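Ticket: Duplicate conversion events after tag container update
Account: Carnville
Opened by: Teresa Louro
Assigned to: Njoroge Khaemba
Priority: High
Status: Monitoring

Tue 5 July, 09:12, Teresa Louro
Purchase conversions in the Triltumine dashboard are well above the order export from the store. Dashboard shows 1,678 orders for the reporting period. The export is lower by close to half. Paid search and email are both affected. Cost per order looks far too good and the client has noticed.

09:40, Njoroge Khaemba
Confirmed. Each test order sends 2 purchase events with the same order ID. First event fires on the confirmation page view. Second fires when the consent banner script finishes loading. Container version 7 added the second trigger. Screenshots of the event stream are in the account folder.

10:05, Njoroge Khaemba
Paused the consent-based trigger in preview mode and repeated the test order. One event received. Tried again with consent declined: no event, as expected. Have not published.

10:31, Amândio Teixeira
Please hold the publish until the remarketing audience is checked. It reads from the same trigger. If the trigger is removed outright, the past-buyer exclusion list stops filling and recent customers get the acquisition ads again.

11:18, Njoroge Khaemba
Checked. The audience tag can move to the page view trigger with the consent condition added. Changed both tags and published. Also turned on order ID deduplication in Triltumine, which was off for this account. 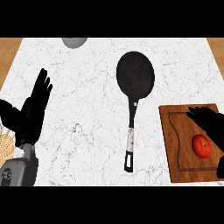

Deduplication applies to new events only. Historical data has to be reprocessed by the vendor. Request sent with the order export attached.

13:50, Teresa Louro
Automated bidding has been learning from the inflated numbers. Can we exclude the affected dates?

14:02, Njoroge Khaemba
Yes. Data exclusion set for the full period version 7 was live. Bid targets left unchanged.

16:25, Njoroge Khaemba
Orders since publish match the store export. Leaving the ticket open until the vendor confirms reprocessing.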